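Heritage & Preservation > Course Readers > Chapter Openers

Search this site... Go

Chapter 5
Who Decides What Counts as Old?

I grew up three blocks from the Clegg Building in Rakthorpe, and for most of my childhood I thought it was ugly. It had a brick front, a sagging cornice and a shoe store on the ground floor that always smelled of glue. Then one March the city put a notice in the window saying the place was being studied for landmark status, and my whole street got into an argument that lasted until summer (my parents were on opposite sides, so dinner was lively!).

That argument is pretty much what this chapter is about. Up to now we've been looking at how you read a building - its materials, its additions, the spots where somebody bricked up a door. Now I want to get into the messier part, where people have to agree that a building matters and then write it down in a way that holds up at a public hearing.

You'll hear a lot about age. Plenty of local ordinances set a cutoff, and Rakthorpe's is 60 years. I've never loved cutoffs. The Urkel Cannery was 100 years old when it came up for review and had been changed so much that hardly any of the original walls were left, while the little Oveo drive-in across the river was too young to qualify and hadn't lost so much as a light fixture. Guess which one people wrote letters about.

We'll come back to both places, so keep them in mind. Before you read on, jot down a building in your own town that you'd miss. Don't pick the courthouse. Pick something you walk past on the way to buy milk, and write a sentence or two on what would be lost if it came down. I ask every class to do this and I still change my own answer every year.

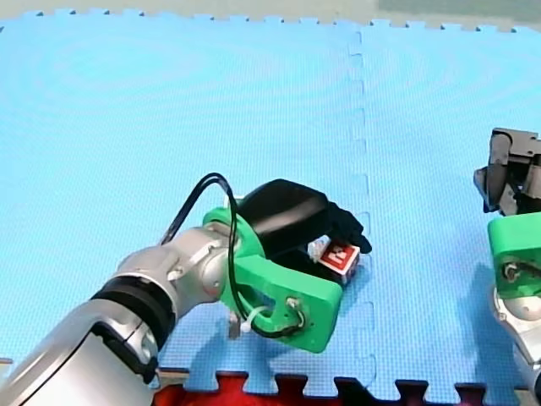
What's in this chapter

5.1 Age, and why it isn't enough
5.2 Reading a local ordinance without falling asleep
5.3 The Cannery and the drive-in: two files side by side

Words to watch for: integrity, period of significance, contributing structure, owner consent. I'll explain each one when we get to it.

Last updated 2025-11-01 | Contact | Back to top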